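Purness Robotics Club

4 min read · 234 shares

The Purness Robotics Club is a student club in Utville. It was started in September by students who wanted to work on cloth handling, a subject left out of the regular shop course. It has six active members and meets in term time.

Most of the club's work goes into one long project, known as Flisteo. Its goal is a set of recorded demonstrations in which a person folds, flattens or moves a small cloth using hand-held grippers. The recordings are meant for training a robot arm to do the same tasks. Members take turns as operator, and each keeps a written log. A cleaning cloth is the usual practice piece — it is cheap, and it creases easily.

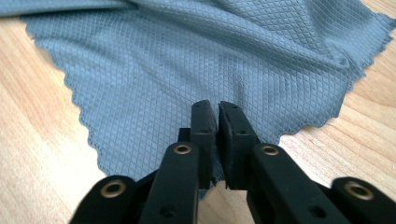 Hooman Ebrahimi has argued that the club should move on to towels and shirts, saying that a small square teaches the operator good habits but leaves out most of what makes laundry hard. The log for 27/05/2024 records the suggestion without a decision.

Two-handed work is taught after the single gripper. New operators learn to hold one side of the cloth still while the other hand works, and to let go without dragging the fabric. A take is kept only if both grippers can be followed from start to finish. The target for the school year was 800 kept takes.

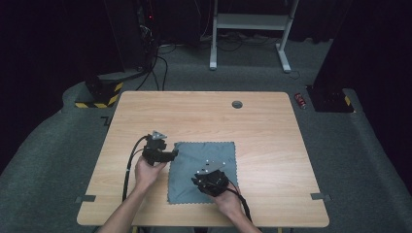

An operator working with two hand-held grippers and a square cloth.

The club also enters the Liepiņa Cup, a student contest with a cloth-folding round. Teams must submit their logs with their entry — unlabeled takes are not scored.

4 comments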